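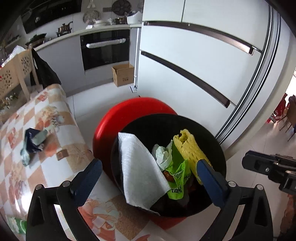
網

叔母の台所を片づけに行ったのは一月で、オルスカの坂道にはまだ雪が残っていた。駅からバスに乗り、停留所を一つ乗り過ごして歩いて戻った。玄関で靴を脱いでいると、叔母が奥から「先に手を洗って」と言った。昔からそう言う人だった。

叔母は引っ越すことになっていた。行き先は息子夫婦の住むダッバスという町で、海に近く、冬でもあまり冷えないらしい。荷物はストンデン運送が運ぶ。見積書は食卓に出してあって、金額の欄に3,308と打たれ、それが二本線で消され、横に手書きで3,594と直してあった。距離は1,028キロ。備考の欄には、積めるのは最大2,000キログラムまでとあった。

「どうして上がったの」
「オーブンのことを聞いたら上がった」
「オーブンは置いていくんでしょう」
「置いていくと言ったのに上がった」

わたしは電話してみようかと言ったが、叔母はもういいと言って見積書を裏返した。裏には買い物の覚え書きがあった。ゴミ袋、ひも、みかん、と書いてあり、ひもだけ線が引かれていなかった。

それで、わたしはまず角の店までひもを買いに行った。戻ると湯が沸いていた。茶を飲んでから始めた。

台所のゴミ箱は赤くて丸い。叔母がこの家に来た年に買ったもので、ふたが上に開く。わたしが子どものころはこのふたがこわかった。閉まるときの音が大きく、指をはさまれると思っていたからだ。いまは金具がゆるんで、押さえないと閉まらない。黒い袋をかぶせて縁を折り返すのが叔母のやり方で、折り返しが浅いと袋が中に落ちる。わたしは深く折った。

棚の下から始めるように言われ、そのとおりにした。古い包み紙、菓子の袋、口の開いたままの粉。捨てていいかといちいち聞くと叔母が疲れるので、聞かずに捨てることにした。使ったキッチンペーパーも、薄緑の買い物袋も、くしゃくしゃにして入れた。菓子の袋には漢字が印刷してあった。叔母の隣の部屋に去年まで住んでいた学生が、帰省のたびに持ってきたものだという。緑色の袋で、中身はとうになくなっていた。

果物をくるんでいた網も捨てた。黄色い、やわらかい筒のような網である。流しの脇に置いてあったのを、手に取って、そのまま入れた。

叔母が寝室から戻ってきて、ゴミ箱をのぞいた。

「これは捨てないで」
「果物の網だよ」
「知ってる。コップに着せるの」

叔母は腕まくりをして、網を拾い上げた。ほかのゴミにさわらないように、二本の指でつまんでいた。水で洗い、布巾にはさんで押さえ、それから引き出しを開けた。引き出しの中には同じような網が何枚も入っていた。白いのもあったし、桃色のもあった。わたしは見たことがなかった。子どものころにはなかったと思う。

「いつから集めてるの」
「引っ越すと決めてから」

息子から話があったのは夏の終わりだと聞いていた。けれども引き出しの網の量は、夏の終わりからの果物では足りないように見えた。わたしはそれを言わなかった。

テーブルクロス

昼は残り物で済ませた。食卓には格子の模様のクロスがかかっていて、白と橙がかった茶の升目が並んでいる。表面がつるつるしていて、汁をこぼしても拭けば取れる。叔母はこれもダッバスへ持っていくと言った。

「向こうのテーブルは丸いんでしょう」
「丸いテーブルに四角いのをかけたっていいよ」
「角が垂れるよ」
「垂れたらいい」

食べながら、叔母は向こうの家の話をした。自分の部屋は一階で、窓の外に物干しがある。台所は嫁のもので、自分は使わない。そう決めてきたのだという。使わないのにコップを持っていくのかと聞くと、自分の部屋で飲むのだと言った。湯沸かしも持っていく。スコメルの小さいやつで、一杯分なら茶碗を出しているあいだに沸く。

「それは誰かに言った?」
「言ってない。着いてから言う」

食器を流しに運んで、わたしが洗った。叔母は上着をかけた椅子の隣の椅子に、そのまま座っていた。クリーム色の椅子で、背もたれに花の形の透かし彫りがある。ほこりがたまるので叔母は綿棒で掃除していた。この椅子は荷物の一覧に入っていなかった。わたしは濡れた手のまま一覧を見に行き、やはりないのを確かめた。

「椅子は」
「下の階の人がほしいって」
「あげるの」
「もうあげると言った」

それ以上の話にはならなかった。わたしは洗い桶を伏せて、拭き終えた皿を新聞紙に包んだ。叔母は紙の端を折りこむのが早い。わたしが一枚包むあいだに二枚包む。皿は縦に入れること、底に布を敷くこと、箱の上に何が入っているか書くこと。最後の一つは、書かなくても自分はわかると言って、叔母だけが書かなかった。

午後になると、食卓はまた物でいっぱいになった。片づけるというのは一度出すことだから、朝より散らかる。床には小さな段ボール箱が残っていて、わたしはそれに調味料を入れるつもりだったが、叔母は調味料は最後だと言った。今夜も明日も料理をするのだからと言う。棚の暗いところに小瓶が並んでいて、ラベルの読めないものもあった。ふたを開けて匂いをかいでも、わたしにはわからないのが多かった。叔母は匂いをかがずに、色を見て、これはいる、これはいらないと分けた。 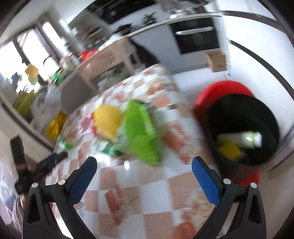

夕方

日が落ちる前に一度ゴミを下へ持っていくことにした。袋の口をしばろうとすると、叔母が待ってと言い、また中を見た。

「もう網はないよ」
「網じゃない」

叔母が探していたのは鍵だった。地下の物置の鍵で、朝には食卓の上にあったという。わたしは見ていなかった。見ていないつもりだったが、包み紙といっしょに捨てたかもしれないと言われると、そんな気もしてきた。

床に新聞紙を広げ、袋の中身を出した。キッチンペーパー、薄緑の袋、菓子の袋。みかんの皮がいくつも出てきた。粉の袋を持ち上げると底から粉がこぼれ、新聞紙の折り目にたまった。叔母はしゃがむのがつらいので椅子に座り、上から指をさした。そこの下、と言うので下を見た。裏返して、と言うので裏返した。鍵はなかった。

「最後に物置に行ったのはいつ」
「おととい」
「何をしに」
「そりをしまいに」

そりは、わたしが子どものころに乗っていたものだった。まだあるとは思わなかった。叔母はそれを誰かにやるつもりで一度出し、もらい手がなかったのでまた下ろしたという。わたしが乗ったのは坂の上の公園で、叔母はいつも下で待っていた。止まり方を知らなかったので、叔母が足で止めた。一度、叔母の足首に当たって、ひどく腫れたことがある。その話をすると、叔母は覚えていないと言った。

「腫れたのは左だったよ」
「そんなことあったかね」
「病院に行ったよ」
「あんたの熱で行ったんでしょう」

どちらが正しいのかはわからなかった。熱で行ったこともあった。

ゴミを袋に戻し、新しい袋をもう一枚かぶせた。粉は掃いた。鍵はそのあと、椅子の背にかけた上着のポケットから出てきた。叔母は出した鍵を手のひらにのせて、しばらく見ていた。それからわたしに渡した。

「見てきて。あんたがいるなら、持って帰って」

地下の廊下は電球が一つ切れていた。物置の戸は下がこすれて、持ち上げながらでないと開かない。そりは奥に立てかけてあった。木の部分は乾いて白くなり、引き綱は別のひもに替えてあった。覚えているより小さかった。わたしの家は集合住宅の四階で、物置はない。子どももいない。持ち上げてみて、元の場所に立てかけた。戸を閉めて、鍵をかけた。

上に戻ると、叔母は網を食卓に並べていた。コップを一つずつ中に入れ、網の余ったところを底で折っている。わたしが拾わせたことになる黄色い網には、縁の厚い水色のコップが入っていた。叔母が薬を飲むときに使うコップで、縁が一か所欠けている。

「それは置いていったら。欠けてるよ」
「欠けてるほうの反対から飲めばいい」

そりのことは聞かれなかったので、わたしも言わなかった。鍵は見積書の上に置いた。

ひも

夜になって、ようやくひもを使った。箱を十字にしばり、結び目のところに手を入れる輪を作る。叔母は自分でやると言ったが、引く力が足りず、輪がすぐにゆるんだ。わたしが引いて、叔母が結び目を指で押さえた。指を抜くのが遅れて、一度いっしょに結んでしまい、ほどいてやり直した。

夕飯は粥だった。調味料の小瓶を残しておいたのは正しかった。叔母は赤い粉をひとつまみ入れ、わたしの椀には入れなかった。辛いのが苦手だったからだが、それは子どものころの話で、いまは平気である。瓶に手をのばすと、叔母は少し驚いた顔をして、入れすぎないようにと言った。入れすぎて、水を二杯飲んだ。水を飲むコップはもうみな網を着ていたので、湯呑みで飲んだ。

食べ終わってから、叔母がもう一度見積書を裏返した。3,594という数字をしばらく見て、鉛筆でその下に線を引いた。

「オーブンを置いていくなら、中を空にしてくれと言われた」
「空じゃないの」
「鍋が入ってる」

オーブンの扉を開けると、たしかに大きな鍋が入っていた。その鍋の中に小さい鍋があり、小さい鍋の中にも網が詰めてあった。桃色のと、白いのと、黄色いのがあった。底のほうのは古くて、さわると粉になって指についた。叔母はそれを見て、それは捨てていいと言った。

わたしは赤いふたを上げて、古い網を入れた。ふたは手を離すと半分のところで止まった。叔母が椅子から手をのばし、上から押した。

翌朝、鍋を包む新聞紙が足りなくなった。叔母は物置に古いのがあるはずだと言い、鍵を持って自分で下りていった。戻ってくるまでにずいぶんかかった。新聞紙はわきに抱えていて、引き綱に使ってあったひもを手に巻きつけていた。まだ使えるから、と言って食卓に置き、手を洗いに行った。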